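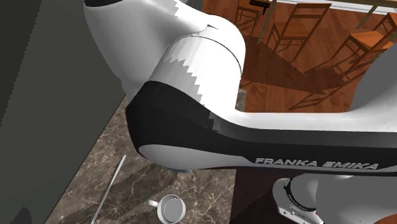

A reader wrote in to say that the arm itself was the cheap part of her project, and that if she did it again she would spend the first month with a tape measure and a notebook before asking anyone for a price. Several other letters on kitchen automation have said much the same. The tips below are for anyone planning to put a robot arm to work at a kitchen counter, whether in a test kitchen, a teaching kitchen or a large home.

Start with the jobs

Write down what you want done at the counter and how often. Moving a cup from one side to the other is a job. "Help with cooking" is too wide to get a price on. Keep the list short. We suggest 2 jobs for the first year, and it is fine if both are dull.

Next to each job, write the heaviest thing that has to be lifted, full. A saucepan weighs a lot more with water in it, and the gripper counts against the arm's load limit too. Use your own kitchen scale and your own pans.

Measure the counter

Depth matters more than length. An arm needs room for its base, and it also needs room for its elbow, which swings out wide when the hand works close in. Cut a piece of cardboard to the size of the base plate and leave it on the counter for a few days. If you keep moving it to chop onions, the base should go on a stand or a cart.

Check the height under your wall cabinets and the distance to any tall cabinet beside the work area. Open every door and drawer and mark how far each one comes out. Do the same with chairs if there is a table nearby. Pull them out as if somebody were sitting there.

Stone counters need some thought. Drilling marble is a one-way decision and many fabricators won't do it on an installed top. Clamps can chip an edge. A floor-standing pedestal costs more but leaves the stone alone, and it goes with you if you move.

Try it on a computer first

Ask the seller whether the arm can be run in a simulated kitchen before you buy. Jurnari and Sturell both offer a planning session where your measurements are turned into a simple model with a counter, cabinets and a few pans. Ours took 53 minutes and showed that our first choice of mounting spot left the back corner out of reach. Bring real measurements. Guessed ones give you a nice model of some other kitchen.

Shiny pans and thin handles are worth including in the trial. Both can be hard for a camera system to pick out, and a skewer lying flat on a dark counter is harder to pick up than a mug.

Getting quotes

Ask for each of these on its own line:

Arm and controller
Gripper, plus one set of spare fingertips
Camera and its mount
Pedestal, cart or clamp plate
Delivery and setup
Training for the people who will use it
Software fees after the first year
Safety check of the finished installation

Vemgate sent us a single figure the first time and a proper list when we asked again. The list had a yearly software charge on it that we would have missed. Tennant lists its parts separately from the start, but leaves off delivery.

Have each seller quote for the same two jobs and the same heaviest pan. Otherwise you will be comparing different machines.

Small costs people leave out

A dedicated outlet, if the counter circuit already carries a kettle and a toaster. Cable covers for the floor. Washable sleeves, if the arm will work near steam or grease. Our covers, ties and one long power cord came to 138 dollars, bought locally.

Cleaning belongs in the budget as well. Ask which cleaners are allowed on the housings and whether the joints can take splashes. Many arms are not made for wet work, and a sleeve is cheaper than a joint.

Renting

If you are unsure, rent. Ask whether part of the rent comes off the price if you buy. Seven weeks was long enough for us to learn that one job on the list wasn't worth automating. Return shipping was extra, and the crate had to be kept somewhere dry the whole time - plan a closet for it.

Used arms

A used arm can be a fair buy if the controller and the hand-held stop button come with it. Ask for the service record, the software version and the hours run. Find out whether the maker will move the license to a new owner, and get the answer in writing before you pay.

Before you sign

Check the door widths between the driveway and the kitchen. Check the lead time on spare parts, and who answers the phone at supper time if that is when you will be using it. Set aside some money for a second gripper. The first one is often wrong for at least one of your pans.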